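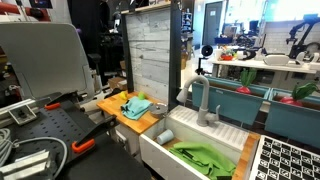 **Domestic Tasks Working Group: minutes of the June meeting**
Fosley site, 2.00 pm

**1. Minutes of the previous meeting**
Agreed without amendment.

**2. Kitchen tasks**
The group received the Teltero report on the toy kitchen. Of 200 attempts at placing the lidded pot in the sink, 119 were completed without help. Folding the blue cloth was completed in 20 of 100 attempts. Members noted that the green cloth had given more trouble than the cup, particularly when both were in the basin.

It was asked whether these results supported the claim in the draft summary that the system was "ready for light kitchen work". The group considered that they did not. The sentence is to be removed.

**3. Full-size kitchen**
Tasa has offered the use of a staff kitchen out of hours. Concern was expressed about running water and the weight of ordinary pans. A decision was deferred until the risk assessment has been seen.

**4. Shop-floor work**
Boateng reported that shelf restocking remains slower by machine than by hand, and that staff still clear fallen items themselves. The trial will continue on one aisle only.

**5. Actions**
- Teltero: revise the summary; repeat the cloth task with the cloth unfolded.
- Tasa: circulate the risk assessment.
- Boateng: supply restocking times for the same aisle worked by staff.

**6. Any other business**
None. The meeting closed at 3.25 pm.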